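Simulation work moves along at Holtley

The Akside manipulation group has spent March building up its set of simulated examples, with Nikola Trajkovski running the sessions from the Holtley office. The target for this round is 800 demonstrations spread over several tabletop tasks. The dial task, where the arm swings a rod so that its red dome ends up at a numbered marker, has 165 so far.

Each demonstration starts with a different goal number. An operator steers the arm by hand controller, and the joint positions and views are saved together. Runs that end at the wrong marker are kept in their own folder — Živko Vasić wants them later for training a success checker.

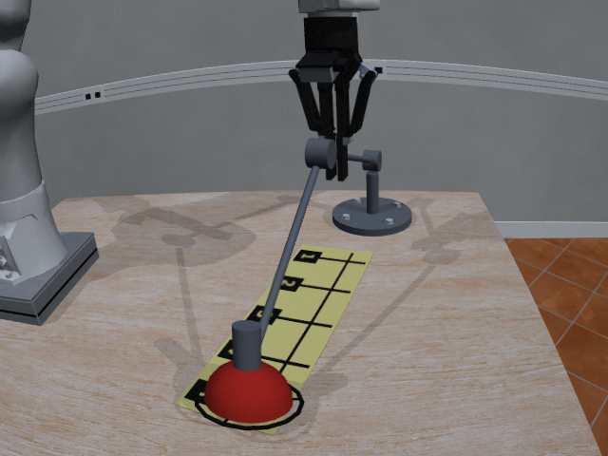
How many demonstrations does one task need before training is worthwhile?

We start a first training run at 300. Below that, the policy tends to copy a few paths and gets lost when the starting position changes. Tasks with tight tolerances usually need a second batch.

Vivuteck has lent us 2 more controllers, so new operators can practise without holding up the main station. Anyone wanting a turn should book through Nikola and read the labelling notes first. The notes now cover what to do when the grip slips partway through a run.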